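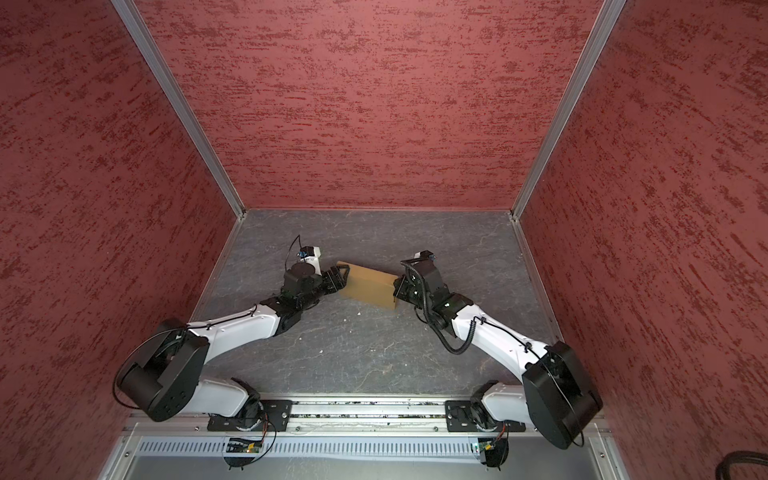
Dusky red walls with darker horizontal streaks, and a gray marble-like floor with light veining.

Home Rooms Walls & Floors Shop Talk Back Issues

Filed under: Color at Home

Red Walls, Gray Floor

Dec 14, 2021

Dark red went out of dining rooms a long time ago and took its time coming back. The red people are choosing now is duller than the old one. It has some brown in it and some gray, and it usually goes up with a texture, so the color is never quite the same from one foot of wall to the next.

The texture matters more than the shade. A flat coat of dark red shows every roller mark and every patch. A wall with streaks dragged through it hides most of that. The streaks can run up and down or side to side. Side to side makes a small space look wider, and it gives the eye a line to follow from one wall to the next. On the picture at the top of this page the darker streaks run horizontally on all three walls, and the look is close to brushed stucco.

We started on this in June, when the back hall at our Rilten house needed doing anyway. It is a poor little space, 48 inches across, with a door at each end and no window. The first plan was white. White had been tried there before and had gone yellow near the light switch within a year.

The finish we used came from Skendero, a small plaster supplier in Prorneo that sells mostly to people working on their own homes. It comes in tubs, already tinted. You put on a base coat with a trowel, let it set up overnight, and then drag a stiff brush through a second, thinner coat. The darker color collects in the grooves. Keep the brush level and do not stop in the middle of a wall. If you have to stop, stop in a corner.

Corners are slow. The brush will not fit into them, and the streaks tend to end an inch short. A cheap brush with the bristles cut down gets closer. Some people cover the joint with a metal post or a strip of wood, and with a finish this rough it looks fine either way. We left ours bare and wish we had covered the one by the kitchen door, where the bags get dragged past.

Hall, start to finish: 7 days, including two when nothing happened except drying.

The floor underneath

Gray is the easy answer under a red like this. Brown wood pulls the red toward orange. White tile makes it look darker than it is. A middle gray with a bit of pale veining stays out of the way, and it has enough going on that it does not read as bare concrete.

Real marble was never in the budget. Salehi Floors, also in Prorneo, had a marble-look sheet and a marble-look tile, and we brought home samples of both and left them in the hall for 11 days. Everybody walked on them, and so did the dog. The tile won. The sheet was warmer underfoot but picked up black heel marks that took scrubbing.

Be ready for what a smooth gray floor does show. Scuffs show, and stains if they are left. Small white crumbs show most of all, which surprised us, as we had picked gray partly to hide dirt. It hides gray dirt. A dry dust mop every couple of days takes care of the crumbs, and a damp one takes care of the rest.

Where the two meet

A rough wall and a smooth floor need something between them. Plaster will chip along the bottom edge if a mop hits it often enough. A tall painted baseboard works in an older house, though against dark red it can look like a stripe. A thin metal strip is quieter. It keeps the mop water off the wall, and a plain silver color goes with the gray.

Put the strip on last. We put ours on before the second coat, taped it, and still spent an evening picking red out of the groove with a toothpick.

What it cost

The whole hall came to $1,508. More than half of that was tile and the adhesive under it. The plaster was less than we had guessed, and the metal strip was the cheapest thing on the list. We did the labor ourselves and borrowed the tile saw.

Two changes if we did it over. We would buy one more tub of the red than the chart says, as a second order may not match the first. And we would change the light bulb before picking the color. Under the old bulb the sample looked like brick, and under the new one it is closer to dried roses. We got used to it by fall.

We use cookies to remember your settings and to see which pages get read. Accept Manage choices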